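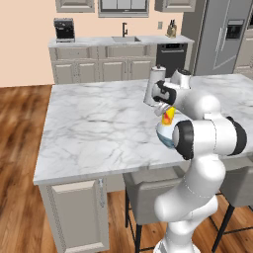 One rider on the Clidau bus line wrote to us in May that the walk planner kept sending her home along the highway, and could we please say where that gets changed. We're glad to!

## 4. Setting up your walk to work

1. Open Skodden and tap **Commute**, then **On foot**.
2. Type in your home stop and your workplace. Take your time with this, the street numbers matter.
3. Turn on **Quiet roads**. (It's off until you do.)
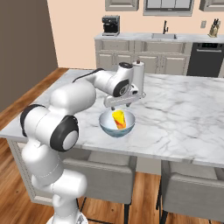
Could the shift alarm please ring before the walk and not at the start of the shift, asks a reader in Tejada, and yes, it can:

4. Under **Leave by**, choose **Before walk**.
5. Enter your longest leg in minutes. The highest number allowed is 96.

**Note:** Walks over 9 miles are split into two legs, each with its own rest stop.

**Caution:** Don't follow the map across a closed bridge. Check the road notices first. 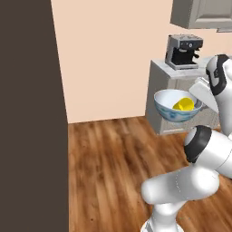

Rest stops are saved the moment you tap the star, and you can rename them however you like. Pick a little picture for each one while you're there – a wide, shallow bowl with pale blue mottling on the outside, say, would do nicely for the stop where you eat your soup.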